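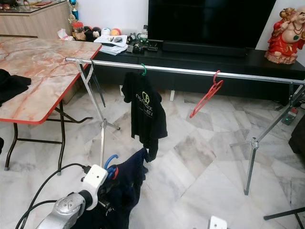

Can a machine hang up my washing yet?

Posted in Home automation by Sasham, April 9, 2023

Hi all! I love this stuff and I'd like to know where things really stand. There are five of us at home, and I reckon I spend 60 minutes every other evening putting T-shirts on plastic hangers and getting them onto the rail. The washing machine does its bit, the dryer does its bit, and then it's me and a heap of cotton. I've seen clips of robots doing backflips, so surely one can put a T-shirt on a hanger? I don't mind slow. I don't mind if it needs a tidy space to work in. I'd just like to know if anything can do the whole job, from heap to rail, or if I'm a few years early. I'm fairly handy and happy to tinker, if that changes the answer.

Uriel Aravena

Good question, and a brilliant chore to pick, as it's much harder than it looks! I've been building arms as a hobby for 8 years and hanging is the one I keep going back to.

Gripping the hanger is the easy part. A hanger is stiff, it keeps its shape, and once you have hold of it you know where the hook is. The shirt is the trouble. Pick up a T-shirt from a heap and it could be any shape at all: inside out, one sleeve tucked in, the neck hidden underneath. The machine has to find the neck or the hem, hold it open, and slide in a hanger that is wider than the opening — all while the cloth keeps moving. You do it by feel without looking. Most grippers have very little feel.

My own best run was 33 shirts in an afternoon, with me laying each one flat first, collar facing the arm. I was over the moon! Then I tried it with shirts straight out of the basket and got 2 on before I gave up and put the kettle on. Dark shirts are worse than light ones for my camera, because the folds all blend together.

Putting a full hanger on a rail is better. If the rail is straight and doesn't wobble, you can teach the spot once and it will go on hitting it. Cheap folding racks do wobble, so put something heavy on the feet. Also leave a good gap between hangers, or the hook catches the one next door and the whole lot slides along.

So for your house: no, not from heap to rail, nothing I'd tell you to buy. But if you like tinkering, start with empty hangers, rail to table and back again. It's a lovely weekend project and you'll learn loads. Then try one shirt, always the same one, laid flat. A stiff one with a wide neck if you've got it.

Ulik

no. get the kids to do it

Retamal

I agree with most of what Uriel says but I'd add a bit of hope. Folding has come on a lot, and a folding machine only needs a flat surface. If your shirts could live in a drawer you might get help sooner. I saw a towel folder at a trade show last April and stood there grinning like a child. It was slow, and someone was feeding it the towels one by one, but the corners were spot on.

For hanging, look at the hanger as well as the robot. The sort that folds in at the shoulders goes through the neck closed and then opens out, so there's far less stretching of the cloth. I use them for the school jumpers and they save me time even by hand.

Sasham

Thanks both, just what I was after! Uriel, did you use one arm or two for the flat shirts? I've got a spare rail in the garage and I'm clearing a space for it tonight.

Uriel Aravena

Two — one to hold the neck open and one for the hanger. Start with one though, for the empty hangers. Do post how you get on!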